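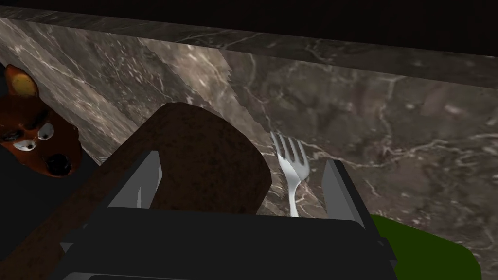
Lurer Kitchen Pack review

I've been recording demonstrations in the Lurer simulator since January, mostly pick-and-place on a countertop, and I love this kitchen pack! It comes with 24 objects and 12 counter surfaces, and you can mix them however you like. My favorite so far is the marble with the loaf of bread and the fork. The two want completely different grasps, so a policy trained on both has something real to learn.

The wrist view is the best part. You see the open fingers and whatever lies just past them, and after a few tries my hands simply knew when to close. I got almost 200 episodes saved in one long afternoon (with snacks), and my throw-away pile was only 17. Resets take one key. Gerasimos Moschos, who shares my training runs, liked that every episode saves its starting layout, so we can replay the bad ones.

Some gripes. The marble gets blurry up close and you can spot seams where the panels meet. Thin handles are easy to lose behind the gripper, so keep a second view open. And the object menu really needs a search box.

Still, I'd buy it again tomorrow. Next up for me is the fork on its own, approached from the left, with the loaf crowding it.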